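Why Do Eggs Come in Bumpy Boxes?

An egg has a hard shell, but the shell is thin. If two eggs knock together, one of them can crack. That is why eggs are packed in cartons with a cup for each egg.

Many egg cartons are made from old paper. The paper is mixed with water until it turns into a gray mush called pulp. A machine presses the pulp into a mold, and hot air dries it. If a factory wants a pink or green carton, it adds dye to the pulp.

Look closely at an empty carton and you will see that the bottom of each cup is round and the sides slope in. The egg rests against the sides. Between the cups there are walls or little peaks that keep each egg away from the one next to it. Pulp is also a bit soft, so it takes up some of the bump when the carton is set down.
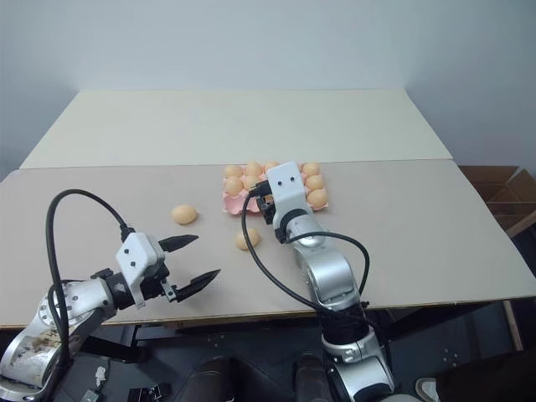
Eggs are not the same shape at both ends. One end is wide and the other is more pointed. Inside the wide end is a small pocket of air. Packers put the pointed end down so that the air pocket stays at the top. This helps the egg keep longer.

An egg that is out of its cup can roll. Because of its shape, it rolls in a curve, so it may not go where you expect. Put loose eggs in the middle of the table and keep them away from the edge.

How to fill a carton

1. Wash and dry your hands.
2. Open the carton on a flat table.
3. Pick up one egg at a time. Hold it around the middle with your fingertips.
4. Lower it into a cup, pointed end down, and let go when it is resting on the sides.
5. Leave any cracked egg out and tell a grown-up.
6. Wash your hands again.

Words to know

Pulp: wet, mashed paper or wood.
Mold: a hollow shape used to form something soft.
Air pocket: the small space inside the wide end of an egg. It is also called the air cell.

Written by Matilde Ramalho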